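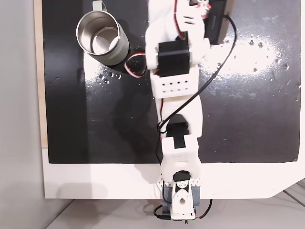

How to Get Hard Water Spots Off Dark, Shiny Surfaces

If you live anywhere near Gridulance you already know about our water. It makes a fine cup of tea, and it leaves a chalky little ring on every single thing it touches! I put a black glass top on my kitchen cart in April, and I have been learning how to live with it ever since. My neighbor Bhavana Gowda got me started on the method below, and I've fussed with it enough by now to call it my own.

What you'll need

White vinegar, plain dish soap, a spray bottle, and 2 soft cloths (old T-shirts are lovely for this, but cut off the seams first or they'll scratch).

Before you start, please check what your surface is made of. Vinegar is fine on plain glass, but keep it away from marble, limestone and other natural stone, and if you have a painted or lacquered top, try a hidden corner first and give it a day.

Step 1. Wash with a drop of dish soap in warm water. Crumbs and grit do more harm than the spots ever will, so go gently and rinse your cloth often.

Step 2. Mix equal parts vinegar and water in the bottle and mist the spots. Let it sit for a couple of minutes - longer for the old crusty ones, and you can lay a damp cloth over those so they don't dry out.

Step 3. Wipe with the first cloth, using long strokes. I used to scrub in circles, and all I got was a cloudy patch that showed up every evening when the lamp came on.

Step 4. Wipe again with plain water, then dry right away with the second cloth. Don't let it air dry or you'll be back at Step 2 (ask me how I know).

Keeping them away

Blot up drips while they're still wet, and put a coaster under cold drinks. I keep a dry cloth on a hook by the cart, and I give the top a quick once-over before bed - it takes less time than filling the kettle. If a ring is still there after two rounds of vinegar, run a fingernail across it. A rough edge means more soaking. If it feels smooth, the glass itself may be etched, and vinegar won't help with that.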